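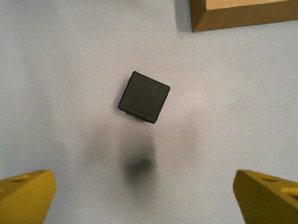

杜尚·加希(Dušan Gashi)
Golob旅行手册 路线编辑

招募:弗莱萨斯特德沿线试走员

先把丑话放在前面。我们要找的人,得愿意在十二月搭两个钟头一班的乡间巴士,去一个连当地人都问“你来干什么”的镇子,住一晚,吃一顿不一定好吃的晚饭,然后回来写一份没有形容词的报告。如果读到这里你还没关掉页面,请接着往下看。

Golob旅行手册做的是小地方的纸质导览。我们不做“一生必去”,也不做“小众秘境”,主要是因为前者早被别人写完了,后者一写就不秘了。我们的读者多半是这样一种人:已经去过那座有名的教堂,被人群挤得只看见前面一位先生的后脑勺,于是想下次坐车多坐几站,看看终点站到底有什么。终点站有时候有一家很好的面包房,有时候只有终点站。手册的任务是提前告诉他是哪一种。

新的一册写的是从贡港(Gonport)到弗莱萨斯特德(Flesarstead)的老邮路,中途在威特利(Witley)分成南北两支。这条路从前跑邮车,后来跑运羊的卡车,现在跑287路巴士,司机对三者似乎一视同仁。路线初稿由我写成,我在那边断断续续住过两个冬天,对每一个弯都有感情,所以我的稿子不能信。我在初稿里写“出站后不远便是旅馆”,同事照着走了一遍,回来以后有一阵子不跟我讲话。我们需要没有感情的人去重走。

要招多少人,做什么

这次一共招20名试走员,两人一组。每组负责一段路,出发一次,两天一夜。具体工作如下。

拿着初稿走,只拿初稿。手机可以带,可以报平安,可以拍路牌,但找路的时候请不要看地图软件。我们卖的是一本书,读者站在岔路口时翻的也是那本书。如果你因此走错了,恭喜,这正是我们付钱想买的东西。请记下在哪一句话之后走错,原文抄下来,旁边写你当时是怎么理解的。“作者不会写字”这类评语可以写,但请写在附页。

核对时刻和开门时间。弗莱萨斯特德有一座小博物馆,陈列制绳业的历史,门口写的开放时间、旅游办公室给的开放时间和管钥匙的人实际起床的时间,是三套不同的学问。请以你亲自推开门的那一刻为准。推不开也要记。

吃饭。每组至少在当地吃一顿正式的晚饭和一顿早饭,记下点了什么、价钱、等了多久、有没有人愿意给你换一张不靠厕所的桌子。不要去评分网站上查。也不要告诉店家你是谁,你一说,汤里的肉就会变多,我们的读者可没有这种待遇。

跟人说话。这一条吓跑的人最多。我们希望每组至少同两位当地居民聊过天,问路算,买邮票算,被人拦下来问你是不是迷路了也算。不需要采访,更不需要挖出什么感人的身世。上一册有位试走员交回来整整九页一位退休铁匠的恋爱史,写得很好,我们全编辑部传着看了,书里一个字也没用上。

路段说明

贡港至威特利段,沿海,路最平,风最大。初稿里说这一段“适合全家老少”,请务必验证这句话,我写的时候是五月。途中有一段防波堤,退潮时可以走下面,涨潮时请走上面,潮汐表贴在港务所外墙上,字很小。贡港本身也要写两页,游客一般从渡轮下来直接上巴士,把它当成一个比较大的站台。我认为它值得一个下午,同事认为值得一杯咖啡,请你们来裁决。

威特利北支,经过两座农场和一片没有名字的林子。农场的人很和气,狗没有那么和气,但都拴着。林子里的岔路是全书最难写的部分,我已经改了很多稿,目前的版本是“在第二棵倒下的树那里向左”。您大概看得出问题:去年冬天过后,倒下的树变多了。希望走这一段的人能替我找一个不会自己倒下的参照物。

威特利南支,沿河谷,风景最好,所以报名的人总是最多,也请理解不可能人人都走南支。河谷里有一座单拱石桥,明信片上都有。从明信片那个角度看过去的位置,现在是一户人家的菜园。园主允许人进去看,条件是不踩韭葱。初稿已经把这一条写进去了,请核实韭葱是否还在原处。
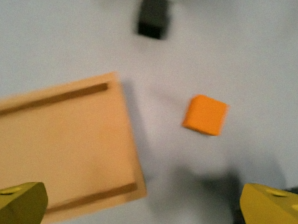 弗莱萨斯特德镇内段,全程步行,一个上午可以走完,但我们要求走两遍,一遍白天,一遍天黑以后。镇上的路灯据说十点半熄一半,至于是哪一半,旅游办公室回信说“看情况”。镇内段还包括绳厂旧址、两家旅馆、一家书店兼渔具店,以及一座朝向奇怪的小礼拜堂。关于礼拜堂为什么朝那个方向,我收集到四种说法,互相矛盾,讲的人都很有把握。欢迎带回第五种。

我们希望您是什么样的人

看得懂中文初稿,也能用简单的英语问路。手册先出中文版,当地人可不先出中文版。

一天能走完一段有上有下的土路,背着自己的东西。不要求身手矫健,我们的读者里有不少人膝盖不好,如果您膝盖也不好,请在报名时写明,这对镇内段是加分项。

写字清楚。报告要在纸上现场写,回来再誊成电子稿。回忆录体不收。我们吃过亏:有人三个星期后凭印象补交,把巴士站挪到了河对岸。

能同一个陌生人相处两天一夜。组是我们来分的,夫妻、情侣、多年好友一律拆开。这条规矩听上去不近人情,理由却很朴素,熟人走错路以后只顾着吵是谁的错,忘了记是哪一句。

不需要旅行写作的经验。说句得罪人的话,有经验的反倒要多改几遍。如果您习惯在句子里用“邂逅”“治愈”“时光仿佛静止”,请在出发之前一次性用完。

我们给什么

每位试走员有100欧元的劳务费,报告验收以后支付。这笔钱发不了财,在贡港倒是能吃几顿不错的鱼。

从贡港渡轮码头算起,往返巴士票、一晚住宿、两顿饭由编辑部报销,请留好票据。酒可以报一杯。去年有人把一瓶拆成五张收据来报,会计看得很仔细,我们也都很佩服,但没有批。

到贡港之前的路费请自理。

书印出来以后,每人送一册,名字列在最后一页,按笔画排。如果您证明了我有一整段是胡说八道,您的名字仍然按笔画排,但我会亲笔在您那册上写一句道歉。上一版我写了好几本,字越写越熟练。

我们不给什么

不给摄影师,不给向导,不给印着标志的冲锋衣。雨具自备。也不保证天晴,十二月在那条河谷里见到太阳,属于可以写进报告的事项。

住处是我们订的,两间单人房,干净,暖气有,热水需要先放一会儿。旅馆老板娘早上七点敲门,不管您要不要早饭。初稿里把这一条列为“贴心服务”,有试走员提议改成“注意事项”,尚在讨论。

保险请自己买,报名后我们会发一份清单,列明至少要包含哪几项。没有保险的人不能出发,这一句不带玩笑。独自脱队也不行。如果同组的人中途不舒服,两个人一起坐下一班车回威特利,报告写到哪里算哪里,劳务费照付。

怎么报名

请写一封信给编辑部,电子邮件或纸信都可以,纸信慢一些,但我看得比较认真。信里请包括下面这些:

姓名、常用的联系方式、能出发的日期(十二月上旬或中旬)。

想走哪一段,以及第二志愿。只填南支、第二志愿写“也是南支”的,已经有人试过了。

一小段文字,写从您家门口走到最近的一家能买到热饭的地方。让一个从没来过的人能照着走到。不超过一页纸。这是唯一的考题,请不要交给住在隔壁的亲戚去试走,他们本来就认得路。请找一个真的不认得的人试一遍,然后您多半会想重写。

简历不用附。附了我也看,但帮不上您什么忙。我们曾经录取过一位履历非常漂亮的先生,他把我带到了一个采石场。

收到信以后我们会回一封短信,说明收到了。入选的人会另外接到电话,谈分组、日期和忌口。没有入选的也会得到答复,只是我写拒绝信很慢,常常写着写着就觉得其实可以录取,于是又要重新排一遍分组,请多包涵。

几个常常有人来问的事

带孩子行不行?这一次不行。初稿里说适合全家,可那句话本身还没过关,先让大人去吹吹风。

带狗行不行?北支不行,理由见前面。其他几段需要先问旅馆,旅馆的答复通常取决于狗的尺寸和老板娘当天的心情。

能不能多住几天?劳务和报销只管两天一夜,之后您是自由人。不少人多住了,也有不少人提前一班车就走了,两种我都想听听原因。

报告写得太难听会不会影响以后再报名?不会。我们最长情的一位试走员,三次报告里有三次建议我改行。

这份启事发出的日期是2018年7月12日,名额满了就撤下。初稿的威特利那一章我还在改,如果您有亲戚住在那一带,并且知道林子里有哪样东西是不会倒的,不报名也请来信告诉我。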